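Lundgren Strip Pack: review notes and data card

Status: draft 2, October. Maintained by Maj-Britt Vik. Comments from Valter Engström are folded in where marked (VE).

What we were sold

Lundgren Strip Pack is a paid add-on for the Allutier simulator. You get rendered episodes from a camera looking down past a parallel gripper, plus the scene files to make more. The sales page says the pack is "ready for policy training out of the box." We bought one seat to find out what that means.

Contents as delivered

The archive holds 2,963 episodes. Of these, 985 carry a success label. The rest are marked "unscored", and the vendor has not explained whether that means failed, never checked, or lost in export. Until they do, treat the success labels as a hint. We would not compute a success rate from them, and we'd ask hard questions of anyone who does.

Each episode folder has the wrist view, joint positions, gripper opening and a short task string. 36 folders have an empty task string. The loader skips these silently, so check your counts after import.

Rendering

The sales page uses the word "photoreal" four times. We disagree. Large surfaces come out as flat black with almost no variation, and edges are sharper than anything our own cameras give us. Shading on the strip is a smooth side-to-side gradient that repeats from one section to the next. A network can learn to lean on that, and it will not find it on a real bench. 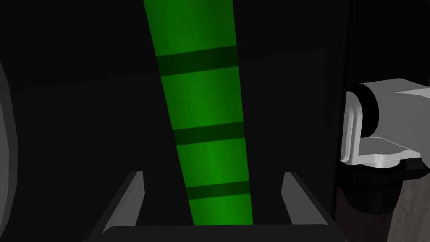 Wrist view, Strip Pack default scene: banded green strip between the open fingers.

The banding is useful, to be fair. Dark crossbands on bright green give a clear cue for slant and distance, and our small pose model picked it up quickly. That also makes us suspicious. When we swapped in a plain strip, the same model fell apart. (VE: fell apart on angle, held up on left-right position. Worth splitting these in the next test.)

Texture effort is uneven. There is wood grain in one corner of the default view while the main work surface is close to featureless. If you plan to vary backgrounds, budget time to do it yourself. The included randomizer changes light strength and nothing else that we could find.

Known problems

- Scene files open in Allutier only. The Berkex converter drops the finger materials.
- Gripper opening is logged in meters in some folders and as a fraction in others. The README from the vendor says meters throughout.
- Support took 22 days to answer our first ticket, and the answer was a link to the sales page.
- No contact forces, although the feature table lists them. We were told "planned."

Should you use it?

For debugging a loader or warming up a pose model, yes, if somebody else has already paid. For training anything that will touch a real part, we haven't seen evidence, and the vendor's own benchmark has no real-robot column. Anjana Khondokar is running a small transfer test and will add numbers when there are some. Please don't quote this card as an endorsement in the meantime.

License: per seat, no redistribution of frames in bulk. Ask Maj-Britt before copying the archive to shared storage.

Related

Grirent hourly arm rental: what the invoice leaves out
Berkex converter, notes on lost materials
Allutier install on the old lab machines
Gripper logging units: a checklist (Védís Bach)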